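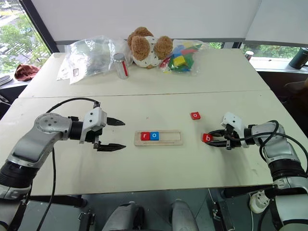

Sollano 文字ブロック課題セットは、双腕ロボットを使う授業、部活動、校内競技のための整列課題用教材である。小文字一字を白で印刷したブロックと、横長の溝を持つ木製トレイで構成する。課題の基本形は、机上に散らしたブロックから指定語の文字を順に取り、溝の左端から詰めて並べることにある。溝に「r」「o」が入り、右腕が「b」を把持している段階では、次に使う「o」はまだトレイの外に置かれている。同じ文字が二度出る語では、収納済みの文字と未収納の文字を区別する必要があり、単純な文字認識だけでは手順が決まらない。本セットの標準課題語はこの条件を満たすものから選んである。

## 構成

| 品目 | 数量 | 備考 |
|---|---|---|
| 文字ブロック | 24 | 小文字、白文字印刷 |
| 木製トレイ | 1 | 横長の溝一本 |
| 課題語カード | 1組 | 初級、中級、競技用 |
| 配置シート | 1組 | 初期配置の位置と角度を印刷 |
| 記録用紙 | 1冊 | 複写可 |
| 指導者用冊子 | 1冊 | 日本語 |

ロボット本体、グリッパ、カメラ、制御用計算機は含まない。机も各校で用意する。

## 主な仕様

- ブロック幅:34 mm
- 文字の向き:上面に一字。側面には印刷しない
- 同一文字:母音の一部は複数個を同梱
- 対応グリッパ:平行二指型。開口幅がブロック幅より十分に大きいもの
- トレイの固定:本体に固定具はない。必要な場合は市販の滑り止めシートを敷く
- 推奨机面:白または淡色の無地、つや消し

ブロックの色は文字に対応しない。同じ色に異なる文字があり、色による分類だけで課題を解くプログラムは中級以降で失敗する。初級の配置シートには、色だけで区別できる組み合わせを残してある。画像処理を学び始めた班は、まず色抽出で通し、その後に文字判別へ移行するとよい。

## 課題の段階

### 初級:片腕、固定配置

配置シートの枠に合わせてブロックを置き、片腕で溝へ移す。ブロックの座標は既知とし、認識は行わない。生徒が確認するのは、接近高さ、把持位置、開閉の待ち時間、離す高さの四項目である。溝の縁にブロックの下端が当たる失敗が多いため、挿入前の高さを独立した変数にしておくと調整しやすい。

### 中級:片腕、角度あり

ブロックを任意の角度で置く。カメラ画像から位置と角度を求め、グリッパの向きを合わせてから把持する。溝の中では文字が正立していなければならない。「b」と「q」、「d」と「p」、「n」と「u」は、回転すると紛らわしい。課題語カードの中級にはこれらの文字を含む語が入っている。初期配置の角度に上限を設けるかどうかは指導者が決める。

### 競技用:双腕、分担あり

左右の腕が同じトレイを使う。中央付近では両腕の可動範囲が重なるため、同時に溝の上へ入らないよう排他制御を組む。指導者用冊子には、トレイ上空を一つの共有区画として扱う方法と、溝を左右に分けて扱う方法を載せた。後者は速いが、左から順に詰める規則とは両立しないので、規則側の変更を伴う。

片方の腕が運ぶ間、他方は開いたまま待機していてもよい。待機腕の姿勢は採点しない。ただし、待機腕がカメラの視野を遮り、認識に失敗した場合でも再試行の扱いにはならない。

## 採点方法

標準規則では、一回の試行を次の式で採点する。

 得点 = 正しい位置の文字数 × 10 − 落下数 × 5 − 接触数 × 2

「正しい位置」は、溝の底にブロックが接し、文字が正立し、左隣が正しく埋まっている状態を指す。二文字目が誤っていれば、三文字目以降は加点しない。「接触」は、収納済みのブロックまたは反対側の腕に触れた場合に数える。挿入時に左隣のブロックへ軽く当たり、位置が変わらないものは接触に含めない。

制限時間は大会または授業ごとに定める。時間による加点は標準規則にはない。Pidelbridge の校内リーグ規則では同点時に所要時間を比べるが、本セットの記録用紙にも所要時間の欄があるため、そのまま使用できる。

## 机と周辺の準備

1. トレイの長辺を机の手前の縁と平行に置く。
2. 両腕の先端がトレイの左右両端に届くことを、低速で確認する。
3. 机を二台つなげる場合は、継ぎ目を作業範囲の外に置く。継ぎ目をまたぐとブロックが傾き、高さの推定がずれる。
4. グリッパのケーブルに余長を持たせ、手首を左右の限界まで回して張りがないことを見る。
5. ブラインド等で窓からの光を抑え、認識用のしきい値はその状態で決める。

認識範囲は作業に使う机面だけに制限する。奥の机や棚に色のついた物があると、色抽出の候補に入ることがある。片付けるより、画像側で範囲を切るほうが再現性は高い。

非常停止の担当者は、操作者と別に一名を置く。ブロックが落ちた場合も、腕が停止するまで作業範囲に手を入れないこと。

## 試行記録と Danko 形式

記録用紙の各欄は、Danko 形式の表に対応する。列は試行番号、課題語、初期配置、使用腕、各文字の結果、落下、接触、所要時間、備考の順である。一つのファイルに入る試行は 400 件までとし、超える場合は学期または班で分割する。備考欄には原因の推定を書かず、観察した事実のみを書く。推定は班のノートに分けて残す。

遠隔操作で動作を記録し、学習に用いる班は、課題語と初期配置の組が偏らないよう注意する。同じ語だけを繰り返すと、文字を見ずに位置の順序を覚えたモデルでも成績が上がる。評価用の配置シートは、記録に使ったものと別に保管する。

## 授業での使用例

Brurklow の工学クラブでは、月曜の放課後に初級から競技用までを一学期で進めている。指導の Juraj Jireš は、最初の四回を片腕に限り、双腕へ移る前に全班の離し動作を確認する方式をとった。

> 把持の調整には生徒が自分から時間をかける。問題が残るのは離すときで、指を開いた拍子にブロックが片側の指についていき、溝の中で傾く。開く速度を落とし、開ききってから真上に退避する順序を守らせると、次の文字の挿入まで安定した。

同クラブの手順書は指導者用冊子の付録に収録した。班ごとの役割は、操作、認識、記録、停止の四つで、毎回交代する。

## 保守

- ブロックの文字面は乾いた布で拭く。溶剤は使用しない。
- トレイの溝に溜まったほこりは刷毛で除く。
- 文字面に傷が入ったブロックは認識試験から外し、初級の練習用に回す。
- トレイを窓際に長期間置かない。反りが出た場合、溝の底の高さが左右で変わる。
- 保管時はブロックをトレイの溝に残さず、付属の袋に入れる。

## 補充品と価格

| 品目 | 価格(税別) |
|---|---|
| 補充ブロック、任意の文字一組 | 2000円 |
| 記録用紙、追加一冊 | 400円 |

セット本体は学校単位の見積もりとなる。台数、納品先、冊子の追加部数を記入のうえ、Sollano 教材窓口へ申し込むこと。8月は出荷を行わないため、秋学期の初回に使用する場合は7月中の注文が必要である。

補充ブロックは文字を指定できるが、色は指定できない。旧版のブロックは幅が異なり、現行トレイの溝には入らない。旧版トレイを所有している場合は、注文時に底面の版表示を知らせること。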